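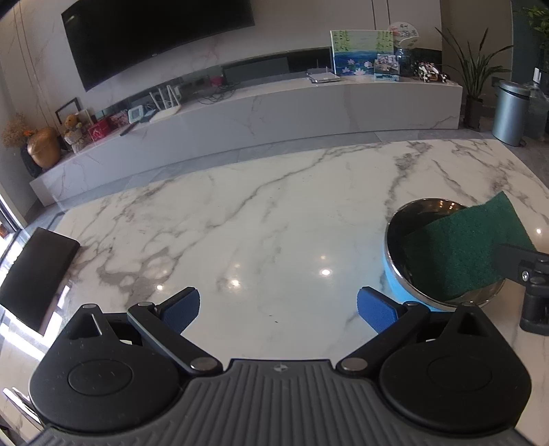 Vastside Home Forum > Kitchen and Dining > Tables and Surfaces

Thread: Ring marks on a Moradi marble top, sealed or not?

greywater_61
Posted 2 July 2025
Bought a used Moradi dining table in January. The seller said it was real marble and had been sealed "a while back" but couldn't say with what. It has dull rings on it now, mostly where people set glasses down. They don't wipe off. You can only see them from a low angle with the window behind. I tried dish soap, then a paste of baking soda left on overnight under plastic wrap. No change. Do I need to strip the sealer and start over, or is this something else?

plumbline
Those are etch marks, so a poultice won't touch them. Baking soda paste pulls oil and coffee out of the stone. An etch is the surface itself eaten by acid – lemon, wine, tomato, soda. Sealer doesn't stop it either. Sealer only slows down what soaks in.
First find out if it's marble at all. Put one drop of white vinegar somewhere underneath or on a raw edge and wait a minute. If it fizzes or leaves a dull spot, it's a calcium stone.

Tessel
Please don't put vinegar on your table. There are plenty of other ways to tell. Look at the edge. If the veins run over the edge and down the side, it's probably stone. If they stop at the corner, it's a printed top. Stone also feels cold in a warm room.

plumbline
I said underneath. And printed porcelain can have the pattern on the edge too, so the edge check isn't proof.

oldcounter
Moradi sold both. I had the catalog. The stone ones were bolted through a steel plate under the top and the others were glued to a board. Get on the floor with a flashlight.

greywater_61
Went under with a flashlight. Steel plate, four bolts, and the underside is rough and gray. I did the vinegar drop on the underside too (sorry Tessel) and it fizzed. So it's marble.

Tessel
Fair enough. Then I agree they're etches.
For light ones you can use a marble polishing powder with a damp felt pad. I used the Nidska powder on a bathroom vanity. Work a small area, keep it wet, rinse, look, repeat. It took me most of an afternoon for five rings and my arm hurt the next day.

quarterround
Powder is fine on a polished finish. If yours is honed, it will leave shiny spots where the rings were and you'll have traded one problem for another. Which is it?

greywater_61
Polished. It reflects the ceiling light pretty clearly.

quarterround
OK, then powder.

bexley_h
Going to disagree with everyone and say call a stone guy. I paid 200 to have a six-foot top done and it came back even all over. Before that I had spent a weekend with powder and ended up with a wavy patch you could feel with your hand. It cost me more in the end because he had to grind the rest down to match.

plumbline
You can't grind a wavy patch into marble with powder and a felt pad. Were you using a drill?

bexley_h
Yes, a drill with a pad on it. The jar said you could.

plumbline
That'll be it. Stay by hand, or keep the drill slow and moving.

oldcounter
200 is cheap, by the way. I was quoted 100 just for the visit, and that was before any work.

greywater_61
I'm going to try one ring by hand, at the end where the fruit bowl sits. If it looks bad I'll call somebody. Should I seal it after? There's a can of Varketti stone sealer in the garage, but it's been there a few winters.

Tessel
Throw it out if it froze. Otherwise shake it and look for lumps. And do a water test first – put a spoonful of water on the clean stone and leave it for 17 minutes or so. If the stone goes dark, it wants sealer. If not, leave it alone. Extra sealer dries to a haze and then you'll be back with another thread.

quarterround
Why 17?

Tessel
It's what the sheet with my sealer said. Use 15 if you like.

plumbline
Either one is fine. Coasters will do more for you than any sealer. Trays for the oil and vinegar bottles too.

greywater_61
First ring is done. Four rounds with the powder. It's gone from straight on, and there's a faint edge left if I crouch down and look for it. Good enough to keep going. Water test left no dark spot, so the Varketti can goes to the hazardous waste drop-off.

oldcounter
Wipe the powder off the table edge before it dries. It sets up like grout in the corners.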